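Rolled ties keep coming undone in divider tray?? 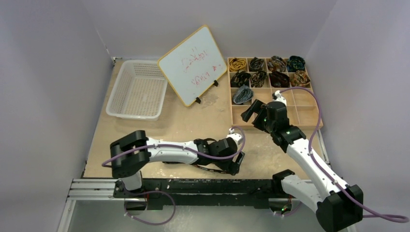
Wood tray with dividers, one tie per cell. Rolled them all last night, by morning the silky ones had puffed up. Rubber bands leave a dent. Any ideas – and wich end do you start from?

Samina Rajput

dreteck206
Start at the skinny end. Fold the tie in half first, then roll loose, wide end on the outside. Tuck the tail against the divider so it cant spring open. Mine stay put for 6 months easy.

Fallahi
just hang them

akholm_4
Seam side in – helps with silk. Knits can go in any old way. And leave them out overnight after wearing, before you roll.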